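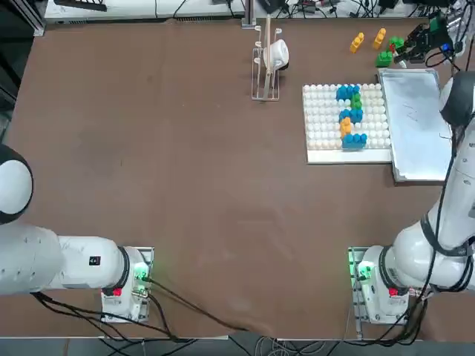

Posted 12 November 2021

I have been making numbers out of building blocks. Just numbers. Vesela Halilović got me onto it back in June, when she was clearing out a closet in her apartment in Trurnow and asked if I wanted a pegboard and a tub of chunky plastic blocks her kids had outgrown. I said yes before I knew what I would do with them. The tub sat by my back door for most of the summer.

The board is white and has round studs in a grid. The blocks push down onto the studs and stay put pretty well. Mine are blue, green and yellow. There was supposed to be red too, according to Vesela, but I've been to the bottom of the tub and I didn't find any.

The 2 is my favorite so far. You would think it would be hard without curves, but five blocks will do it. One goes across the top, one drops down on the right, one goes in the middle, one drops down on the left, and the last lies flat along the bottom. It is the same idea as the numbers on a clock radio. I use blue for the three flat ones and then whatever is closest for the two in between. My last one had green at the upper right and yellow at the lower left, and I like it better than the all-blue one I did first. You can see how it's put together.

Once you have a 2 you pretty much have a 5, because you only switch the sides of the two in-between blocks. A 3 puts both of them on the right. The 4 gave me trouble. I don't have a good 4 yet. Every one I make looks like a chair.

The 1 is boring.

Benedek Kerekes came by while I was at it and said I should do house numbers. His is 2506, which he says would look nice by his front door. I told him I'd need three more boards, and also that plastic blocks would not last a winter in Hunidov, where it snows sideways. He still brings it up. My own number is 16, so if I ever do it I will start with mine and get away with two boards.

Some things I've learned, for anyone who has a board like this one:

Clear a bigger space than you need. I used to keep the spare blocks in the tub and dig for each one, and the digging took longer than the building. Now I put the next few out on the table above the board, yellow with yellow and green with green, and leave the rest alone. A big brown tabletop is good for this. The colors show up well on it.

Start at the top and work down. I tried starting at the bottom and the whole number ended up too high on the board, with no studs left for the top bar.

Keep something nearby to sketch on. I have a small whiteboard with a metal frame that sits beside the pegboard, and I scribble on it and wipe it off. It doesn't wipe off all the way anymore. I've tried two kinds of cleaner. If you have a trick for old marker, leave a comment.

Look at the bumps before you push a block down. The blue ones in particular are worth a look.
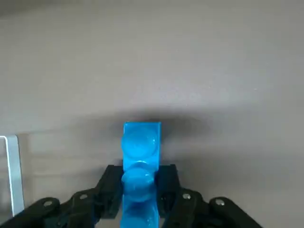 They let the light through, so you get lighter and darker bands of blue depending on how you turn them, and the rounded bumps pick up a shine. I didn't notice that for weeks because I only ever looked at them lying down. Stood up on end near a window they are a different thing altogether. Vesela says her kids used to line them up on the sill for the same reason and she was always knocking them into the sink.

I looked up what a second board would cost. There is a toy shop in Inholm that carries used sets, and I plan to call them before I order anything new. The woman who answered last time said they sort the loose blocks by color and sell them by the bag, which would solve my red problem.

After the numbers I want to try letters. S should be easy, as it's a 5 with a different name. I have no plan at all for K.

Next on the list is the 4 again. Benedek thinks I should leave the top open and make the right side taller. I told him to come over and do it himself, and he said he might, if there's soup.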